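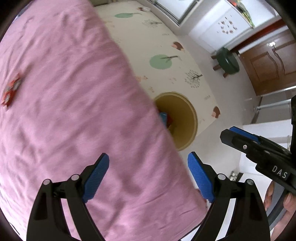
Soft Goods on the Floor

The case for treating blankets, play mats and fabric bins as one system

A family room floor in a home with a small child carries three kinds of textile product. There is a large flat layer that stays put, usually a padded mat. There is a blanket, which moves several times a day. And there is at least one soft bin, into which everything else is supposed to go. They are bought separately, often years apart, and are rarely thought about together. This article looks at how each one behaves in use, how they interfere with each other, and what that means for folding, storage and washing.

The blanket

Cotton blankets wrinkle because cotton fiber has little elastic recovery. When the fiber is bent and pressed, bonds in the cellulose shift and settle in the new position, and they stay there until moisture or heat releases them. A blanket that spends its day being sat on, dragged and dropped will be covered in shallow creases by evening. None of this is damage. A pink blanket with a washed, crinkled surface, thrown diagonally across a mat, is in the condition its weave will return to whatever is done to it, and ironing it is wasted effort.

The wrinkles do affect folding. A creased cloth has a larger apparent thickness than a flat one, and the extra thickness multiplies with each fold. Four folds in half give 16 layers. If every layer traps a little air, the finished block will spring open on the shelf. Pulling the cloth taut along its length before the first fold removes most of the trapped air, and a second pull across the width removes more.

Size is the other variable. A blanket of 48 by 32 inches has an area of 1,536 square inches, which one adult can fold standing up with arms spread. Past that, it is easier to work on the floor. Large blankets folded in the air tend to pick up a diagonal error at the first fold, when one corner drops faster than the other, and the error cannot be corrected later without opening the whole thing.

The floor method is as follows. Clear the surface of the blanket first. Small flat items collect on it - wrappers, bits of folded paper, stickers, a sock - and these lie so flat in a creased fabric that they are easily missed by eye. A single sweep of the palm from one end to the other finds them. Then locate the nearest long edge and straighten it against a fixed line, such as a floorboard or the edge of the mat. Bring the far edge over to meet it. Smooth from the fold toward the open side, never the other way, or the slack will gather at the fold as a ridge. Repeat once in the same direction, then turn and fold across.

Grip matters more than it would seem. Pinching a single layer at the edge gives control over that layer only, and the layers beneath lag behind. For the second fold onward, take hold of the full stack a few inches in from the corner, with the thumb on top and the fingers flat underneath. The stack then moves as one piece.

The mat

Play mats sold for the floor fall into two groups: quilted fabric mats and closed-cell foam mats with a printed film on top. They are often printed in a similar way. Cream backgrounds have been the default for several years, with sparse line drawings of trees, hedgehogs and other woodland animals, and round blocks of muted green. The sparse layout hides crumbs poorly and shows stains well. For a surface that a child's face will touch, that is a reasonable trade.

The two types respond to moisture in opposite ways. A quilted mat absorbs a spill, spreads it sideways through the filling and dries slowly. A film-topped foam mat holds the spill on the surface, where it can be wiped off, but it will also run to the nearest edge and go under. Liquid trapped between foam and a sealed wood floor does not evaporate. Any foam mat should be lifted and aired regularly, and Friday is as good a day as any, ahead of weekend use.

Friction is the property that gets the least attention in product copy. A cotton blanket on a smooth film slides with very little force. On quilted cotton it holds. A toddler who stands on a blanket over a film-topped mat is standing on a low-friction joint, and the blanket can travel under load. The simple control is to put the blanket away when the child is upright and bring it out for lying and sitting. Adding a gripper pad between the two is not recommended, as the open rubber mesh used in rug pads can mark a printed film when left in place through a warm spell.

Printed graphics have one practical use beyond decoration. They work as registration marks. If the bin always stands beside the same hedgehog, an adult tidying in poor light and a child of two and a half can both return it to the same spot. Fixed positions shorten a pickup considerably. The printed tree or animal does the work of a label, and the child can read it.

The bin

Fabric bins are either structured, with a board or wire in the wall, or unstructured, relying on the stiffness of the cloth and whatever is inside. The round, unstructured type with a rolled rim is now the more common one in children's rooms. The roll is structural. Turning the top of the wall over on itself doubles or triples the thickness at the opening, which is where a soft cylinder fails first, and it lets the height be adjusted. Two rolls make a shallow tray for blocks, and no roll at all makes a tall sleeve that will lean.

A bin of this type 18 inches across at the base has a footprint of a little over 250 square inches. The same figure describes the area of mat that is no longer available for play, so it is worth measuring before a second bin is added. Two bins of that size on a modest mat will take the best part of the middle if they are not kept to the edges.

Rims darken with use. Hands touch the roll more than any other part, and on a yellow or other pale bin the difference becomes visible within a few months. Some makers dye or stitch the rim in a deeper shade from the start. Where the rim is the same cloth as the body, rolling it the other way at each wash will even out the wear.

A blanket should not be stored in an unlidded toy bin. It fills the volume, it pulls small parts out with it when it is lifted, and it hides whatever is beneath. The most common arrangement on a working floor, with a corner of blanket lying over the side of the bin, has a milder version of the same problem. The next toy tossed in carries the cloth down with it. Folding the blanket first and filling the bin second avoids this.

Three approaches compared

The storage maker Tiltine treats the floor as a modular surface. Its bins are cut to a common height so that a folded blanket can rest across two of them, forming a low shelf. The arrangement is stable only when both bins are more than half full. Empty, they buckle inward under a heavy blanket.

Skemura sells a mat and blanket as a set, with a fabric loop sewn to the short edge of the mat. The blanket is folded in thirds, rolled and pushed through the loop. The roll holds its shape well and takes little space against a wall. The weak point is the seam where the loop joins the mat. It is a single row of stitching on the current version, and a child will pull on it.

Radebe makes only bins. The cloth is a cotton canvas of 400 grams per square meter, heavy for the category, and the bin stands open when empty. It is slow to dry after washing and should be unrolled fully and hung upside down. Left rolled, the rim stays damp long after the body is dry, and the crease line can pick up an odor.

None of the three solves the whole problem. The Tiltine system assumes full bins, the Skemura set assumes that the blanket will always be rolled the same way, and the Radebe bin leaves the blanket out entirely. In a room where all three items are already owned, a change of sequence will achieve more than a new purchase.

Sequence

The order that works best on a mixed floor is blanket, loose items, bin, mat. The blanket comes first as the largest object and the one most likely to be covering something else. Shake it once, low, over the mat. Fold it and set it off the mat. Collect the loose items and sort paper from toys at this stage, while both are visible. Fill the bin and return it to its mark. The mat is wiped or vacuumed last, when nothing is standing on it.

Reversing the first two steps costs time. Items picked up from around a spread blanket will be followed by a second batch from under it, and the bin gets handled twice.

Washing

Blankets used on the floor need washing more often than blankets used on a bed. Once a week is a sensible interval, with cool water and a moderate spin. A high spin sets creases hard into cotton, and they will then survive drying. Remove the blanket while slightly damp, pull it straight in both directions and dry it flat or over two lines.

Bins can be washed monthly, separately from anything pale until the dye has settled. Check the bottom seam for grit first. Quilted mats go in a large-drum machine only, and the care label should be checked for the filling as well as the cover.

The textile testing shop Odum uses an abrasion rating of 2,000 cycles as its lower limit for floor blankets before visible pilling. Few makers print such a number on the packaging. Where one is given, it should be read alongside the fabric weight, as a thin cloth can pass an abrasion test and still lose its shape at the corners, where it is always picked up.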